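Fórum Bruladum » Automação e robótica » Boas práticas
Tópico: Regras pra gravar demonstração com a mão (tarefa de esvaziar/encher caixa)

breno_pdt
Pessoal, preciso fechar o guia interno da Pundetti ainda hoje, 29 de dezembro de 2022, e tem três pontos sem acordo. Tarefa: pegar item embalado, pôr ou tirar de caixa plástica, câmera na cabeça do operador.
1) pulseira, relógio, anel: proíbe ou deixa?
2) as duas mãos sempre à vista?
3) item embalado pode ficar sobreposto na mesa no início?
Quem já tem norma escrita, cola aqui pf.

ekrem.polat
1) proíbe. 2) sim. 3) não. Próximo.
Sério, na Sarıgül é assim desde agosto. Tivemos 1.189 episódios pra revisar e 17 foram fora só por causa de relógio refletindo luz.

sukran_c
Discordo do Ekrem no 1. Relógio ok, tira. Mas fio fino no pulso, pulseirinha de pano? Se proibir tudo o modelo só aprende braço pelado, aí chega alguém de pulseira do lado do robô e ele não reconhece mão. Variedade é dado.

ekrem.polat
Variedade é dado quando é ANOTADA. Ninguém anota. Vocês anotam?

sukran_c
Anotamos sim. Campo "acessório", texto livre. Dá trabalho mas tá lá.

tecnico_do_9
texto livre kkkk boa sorte filtrando "pulceira", "fita", "cordão". Lista fechada, por favor. No 3 acho que depende: se a tarefa é organizar, sobreposto tem que poder, na vida real ninguém deixa tudo alinhado.

breno_pdt
Lista fechada anotado. E o ponto 2? Mão dentro da caixa some metade, isso conta como fora de vista?

ekrem.polat
Conta. Reprova.

sukran_c
Não conta!! Senão reprova toda tarefa de caixa. A regra que faz sentido é: punho visível, e a outra mão segurando a borda quando a caixa é leve. Caixa que anda na mesa estraga mais episódio que dedo escondido.
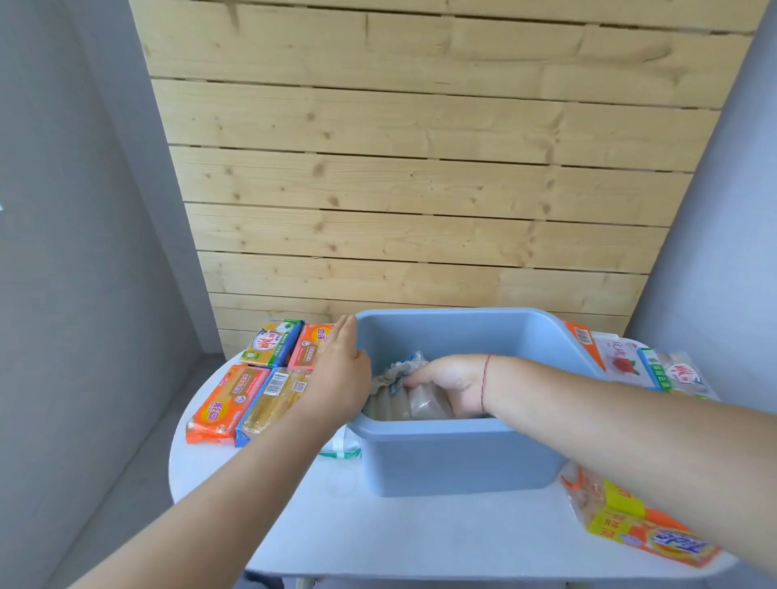 e acrescento: embalagem transparente entra na lista de itens difíceis, com aviso pro revisor. Sabão em plástico transparente engana o contorno, saco translúcido pior ainda. Aqui revisamos esses em dupla, 9 por lote, não mais.

tecnico_do_9
+1 pro punho visível. Dá pra checar rápido, sem discussão com operador.

ekrem.polat
Tá, aceito punho visível SE tiver limite de tempo com a mão encoberta. Sem limite vira bagunça. E mantenho o não pra relógio.

breno_pdt
Fica assim então: relógio e anel fora, pulseira fina liberada com anotação em lista fechada. Punho sempre visível, limite de tempo encoberta a definir. Sobreposto liberado só em tarefa de organizar.
Ekrem, manda o limite que vcs usam?

ekrem.polat
3 segundos. Vou achar o pdf e mando por mensagem.

sukran_c
3 é pouco pra caixa funda. Testa antes de escrever isso no guia, Breno.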